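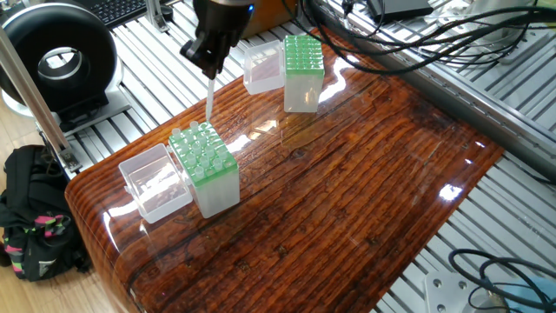 Chapter 8
Small Volumes, Big Differences

Take a single drop of water from a leaky faucet. Now imagine splitting that drop into dozens of equal parts, moving each part to its own little well, and having every one of them come out the same. Biologists do this all day long, and by the end of this chapter you'll be able to do it too!

Up to now we have worked in milliliters. A graduated cylinder was good enough, and if you were off by a little, your results hardly noticed. In this chapter we drop down to microliters. One microliter is a thousandth of a milliliter, or a millionth of a liter. At this size, liquids start to act in ways you may not expect. They cling to plastic. They climb up thin tubes on their own. They dry up while you're hunting for your pen. I find all of this delightful, and I hope you will too.

It also means that small slips matter. Suppose a recipe calls for 2 microliters of enzyme and you leave half a microliter stuck to the outside of the tip. In a cylinder of salt water that amount would be lost in the noise. Here it is a quarter of your enzyme.

The Prellcombe Well Problem

Years ago the town of Prellcombe asked a young chemist named Omid Naseri to find out why its well water tested fine one month and terribly the next. He collected 149 samples from the same well over one long winter, starting in December, and the numbers jumped all over the place. He checked the pump. He checked the bottles. He read up on the rock under the town (his notes on the limestone run for pages and are great fun if you like limestone).

Then he ran one sample over and over, and the answer still jumped. The well was steady. The measuring was not. Two people had been sharing the work, and one of them pushed the plunger past the first stop when drawing liquid up, so each of her portions came out too large. We'll come back to Naseri's data in Section 8.4, where you get to sort out which results came from which pair of hands.

What You'll Need to Remember

From Chapter 3, the difference between accuracy and precision. From Chapter 5, how to find a mean and a standard deviation. If either one feels rusty, go back and redo the Godum River exercise before reading on.

Key Terms

microliter, meniscus, first stop, second stop, calibration, carryover, serial dilution, surface tension

Warm-Up

Weigh an empty cup. Add 101 drops of water from an eyedropper, counting out loud, and weigh it again. Work out the mass of one drop. Now have your lab partner do the same with the same dropper, and compare. Keep both numbers in your notebook. You will use them in Section 8.1.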